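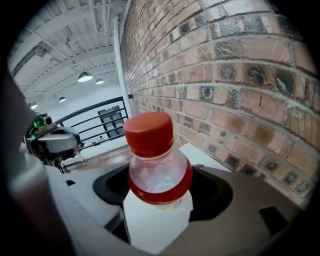
How many half-finished bottles does one household need? Fewer than mine has got, and I say that as the person who bought most of them.

I had Saturday set aside for something better. Jan 11, 2020 was going to be the day I sorted out my tax papers, so naturally I cleared the shelves instead. They're the white metal ones against the brick wall, bought when we moved in because the flat has one proper cupboard and the boiler lives in it. I paid 120 pounds for them and spent an evening swearing at the bolts, and they've been filling up ever since with things that have caps.

I like a brick wall. I know you're meant to be over them by now, but I like it, and so did the estate agent, who mentioned it so many times I started to wonder what was wrong with the other walls (damp). What the agent left out is that you can't hang anything on it without a proper drill and a forgiving landlord. So the things that would go on a wall in a normal home go on the shelves, and the things that would go on the shelves go on the floor in front of the bricks, where I kick them over on my way to bed.

My system up to now has been to go by the colour of the cap. Red is for food, blue is for cleaning. It's a good system apart from the drinks with blue caps and the descaler, which has a red one and was sitting next to the chilli sauce. I moved that first.

Then there are the duplicates. I don't buy two of a thing on purpose. I buy one, put it behind something taller, and decide in the shop a fortnight later that we must be out. The shop is Mendoza, the little one by the bus station, where they do a red sauce in 235 ml bottles that I'm very fond of. I'm so fond of it that I've never got to the bottom of one before opening the next. Miroslava Marchuk from downstairs says you should stand them on their heads overnight and pour the last of one into the other in the morning. She does this with shampoo as well, and washing-up liquid, and once with two kinds of mustard, which she won't discuss.

I tried it. The trouble with standing a bottle on its cap is that the people who design caps have gone off flat ones. They want a nice rounded top with ridges up the side so your wet hand can get a grip, and fair enough, but a rounded top is no use at all when you want the thing to balance upside down. I wedged mine between a mug and the toaster and went to bed. In the morning there was sauce in the neck of the bottle, sauce on the mug and a certain amount in the toaster. 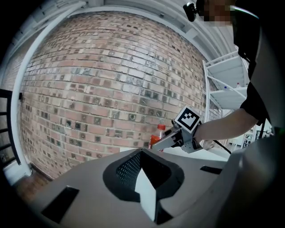 The cap went back on, anyway, and the toaster was unplugged and shaken over the sink. I got perhaps two spoonfuls for my trouble. On the price of a bottle I make that a saving of 13 pence, against which you'd have to set the kitchen roll.

What I did manage was the labels. I can't read small print on a curved bottle any more, not in winter light, and anything with writing wrapped right round the middle has to be turned like a safe dial before you find out when it was supposed to be gone by. So I got a roll of masking tape and wrote the month I opened each one across a strip of it and stuck it on the back. For anything where I couldn't remember the month, I wrote a question mark. The top shelf is mostly question marks.

I looked into proper storage too, in the sense that I sat on the floor with a cup of tea and looked at my phone. Driro will sell you a turning tray so that you can spin your bottles round and see the ones at the back. Hidix do clear boxes with a handle, and the whole appeal seems to be that you can see how much you've got without moving anything. I had one in the basket before I remembered that I could already see how much I'd got. It was all over the floor.

By four o'clock the tall things were at the back and the short things at the front, like a school photograph. Food on the upper shelves, cleaning at the bottom, and a gap in the middle that I'm rather proud of and have promised not to fill before February. The rejects were rinsed and went down to the recycling in two trips. I kept the caps on, as the council asks now, although I remember a time when the same council wanted them off.

One bottle beat me. It has no label left and whatever is in it is somewhere between orange and red. It smells of vinegar, but so does most of that shelf. I took it down to Miroslava, who sniffed it, held it up to the window and asked if she could keep it.

Tax papers next weekend.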